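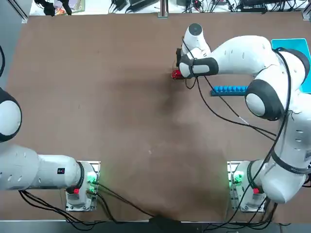
The right arm at the Planley workshop lowers its gripper to a small red object on the table. A blue rack lies close by.

The first thing Siriporn Chuensuk asks a visitor to do is to stay quiet and watch the elbow. People look always at the gripper, she says, but the elbow is where the arm shows its doubt. When the program is sure, the joint moves in one line. When it is not sure, the elbow trembles a little, stops, and starts again.

Chuensuk leads a small group at Planley that studies one narrow question: how should a robot practice after it has already learned a task? The common way is to record many demonstrations by a person, train on all of them, and if the result is poor, record more. Her group had 200 demonstrations of picking up small objects from a table. The arm learned from them quite well, except in certain places, and there it failed again and again.

"We could have recorded another 200," she told me. "But my colleagues were tired, and I was also tired."

The method they tried instead is called Plununer, a name that began as a typing mistake in a file and was never corrected. During each attempt, the program makes several predictions of the next movement and compares them. If they agree, the arm continues. If they are far from each other, the arm pauses and a person guides it for a few seconds only, through the difficult part. Then the person lets go. These short corrections are kept and given more weight in the next training.

I spent one morning in May beside Santosh Solanki, who did most of the guiding. It is slow work. He keeps one hand near the controls and talks with low voice to the machine, mostly in complaints. With small, shiny objects he expects trouble, for the reflections change when the arm comes over them and brings its own shadow. "It comes down very nicely, and at the end it forgets why it came," he said.

The results are modest but clear. With the original training, the arm completed 142 of 200 test attempts. After 4 rounds of Plununer it completed 181. All the new guidance together lasted 11 minutes, if one counts only the time when a human hand was in control. The waiting between the pauses was much longer, and Solanki would like this to be mentioned.

Not everybody is convinced. Thérèse Boychuk, who builds test equipment at Drakon and has seen the data, thinks that the table is too friendly. The lamps are always the same, and the objects come from one drawer. She also points out that the method can ask for help only when the predictions disagree. If they are all wrong in the same way, the arm goes forward with full confidence — and misses.

Chuensuk accepts this. In the test log, 7 of the 19 remaining failures were of exactly this kind, without any pause before them. Her colleague Carter Chan is now working on a second signal, taken from the force at the gripper, which should warn the program when contact arrives too early or does not arrive. It gives still too many false alarms.

The next tests will use both arms, with one holding an object while the other takes it. Solanki has already asked who will do the guiding.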